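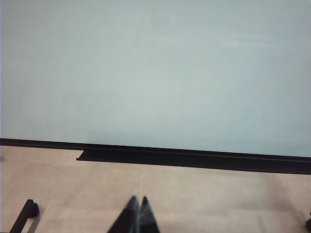
Home | Reviews | Desk Stuff | Archive | About

October - by Seo-ah Yang

I went through four whiteboard cleaners before a coworker at our Bloxham office handed me a bottle of Sirken, and I've been using it for five months now, so here goes!

First, the smell. If you grew up with the blue stuff that made your eyes water, this is nothing like it. It smells a little like cucumber, and it's gone in a minute or so. The bottle holds 900 ml, which sounds silly for a spray, but our team plans everything on the wall and I've still got a third left.

How well does it clean? Day-old marker wipes right off with one pass. Red is slower (red is always slower). The real test was a project calendar we'd left up in room 1357 since spring, mostly in green, and that took two rounds and some elbow grease - the ghosting did come out, though I let the second spray sit while I got coffee. Permanent marker, forget it. I used rubbing alcohol for that like everybody else.

Now the gripes. The trigger is stiff and drips down your wrist if you squeeze slowly. The cloth that comes in the box is junk, too thin, and it pushes the ink around. Buy the thick Birwood ones and throw the freebie in with your car rags. And don't overspray or you'll be buffing streaks forever.

I'd give it 5 stars with a better nozzle. As it is, four, and I've already ordered a refill - the refills are a lot cheaper.

Contact | Copyright Eltumton Desk Reviews | Back to top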